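Home Projects Reports Staff Contact

Search this site... Go

Who Took My Yogurt? Shared Kitchens and the Label Problem

Project report, submitted 28/02/2022

Every shared kitchen begins with good manners and ends with a note on the fridge. Our project asked whether the note does anything. We followed two student houses, Primbridge and Mazza, for 13 days in February, and asked everyone living there to write down any food of theirs that went missing.

Primbridge got labels. We bought a roll of 700 stickers, a number that seemed sensible in the store, and asked residents to put one on anything they wanted to see again. Mazza got nothing except our sympathy and a blank log sheet taped inside a cupboard door.

The labels were popular at first. People labeled milk, then bread, then single eggs. By the second week the stickers had spread to a chair and the good frying pan, and we stopped trying to enforce the food-only rule.

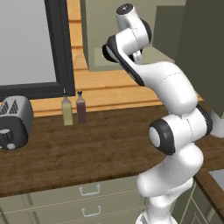 Department of Household and Consumer Studies

Primbridge reported nine thefts. Mazza reported two. This was the opposite of what we had predicted, and we spent a long evening looking for the mistake before admitting there might not be one.

Our best guess is that labels made people check. A resident who has signed her cheese goes back to visit it, and notices when it is thinner. At Mazza, most people had only a vague idea of what they owned, so losing it caused no distress. One log entry there reads, in full, "maybe butter."

There are weak spots. The houses differ in size, and Mazza has the bigger fridge — a fact we learned after choosing it. We also relied on people reporting their own losses, and we have no entries at all from the people doing the taking.

If we ran it again we would swap the houses halfway through and buy fewer stickers. We still have most of the roll.

Related reports
Skiranix House: Does a Dish Rota Survive Exams?
Cold Showers and Hot Tempers at Jamska Hall
The Thermostat Diaries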